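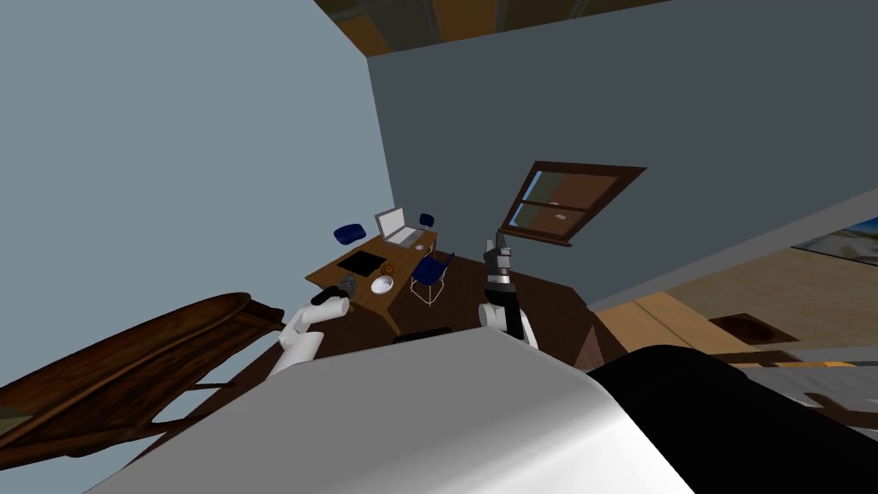 Last updated March 21, 2024

Hatgate has hired 14 people to tidy a desk that does not exist.

The desk belongs to a simulated house the company calls Nurnetti, and the people are there to drive a robot around it by remote control. They pick things up and put them down again, and the software keeps a record of every move. Once there are enough records, a learning program is supposed to study them and work out how to do the job alone. Until then, it is a person in a swivel chair, wearing a headset and holding a controller in each hand.

The company opened its operator room in Drernach to reporters this week, and offered us coffee and a turn at the controls. The coffee was real.

The furnishings of Nurnetti are modest. There is a wooden desk with an open laptop and a couple of navy cushions on it, along with a white bowl and a small orange ring that everyone in the room calls the donut. The operator sees all of this from the robot's point of view, past a great curve of its own white body, and the room tips whenever the robot leans. New hires are given 13 minutes at a stretch for the first few days. After that they get used to it, or they go and work in the billing department.

"People think the hard part is the hands," said Eugénie Lefèvre, who runs the operator team. "The hard part is the waist. You bend a little to see the bowl, and now the whole house is on a hill."

The two hands do not match. The left arm ends in a plain black gripper and the right in a gray and black one with several fingers, and Lefèvre's team is collecting records with both. The operators have opinions on this and were not shy about sharing them. The gripper is dull and does what you ask. The fingers are more fun, and on a bad day will fling a bowl into the next room.

A finished attempt at a task is called a demonstration. Hatgate wants 400 good ones of each task before it lets the learning program try anything, and it had 200 for the desk when we visited. A demonstration counts as good if the object ends up where it was meant to go and nothing else has been knocked to the floor. The donut, which is light and has a tendency to roll, is behind most of the ones that get thrown out.

Operators are also asked to keep their movements smooth, as the program copies what it is shown. An early batch had to be scrapped when the trained robot began pausing over the desk before each grab, hand in the air, for no reason the engineers could find in the code. They found it in the records. One operator had been stopping to scratch his nose.

Your reporter was given the bowl. On the first try the arm went under the desk, and on the second it moved the desk. The third try ended with the bowl upright on the desktop, a short distance from where it started and in the wrong direction. Lefèvre marked it as a fail and was very nice about it.

Hatgate says working in simulation saves it a good deal of money on bowls. It also means that a bad session can be wiped and started over with one key, a feature several operators said they would like at home. What it does not settle is whether skills learned in Nurnetti will hold up in a real room, where cushions sag and laptops cost money to replace. A physical robot, built for the company by Simiyu, is due in Drernach in August. It will be given a real desk and a real bowl.

The donut is still under discussion. Engineers want a rubber one, in the same size and color – the operators have asked for a dozen from the bakery.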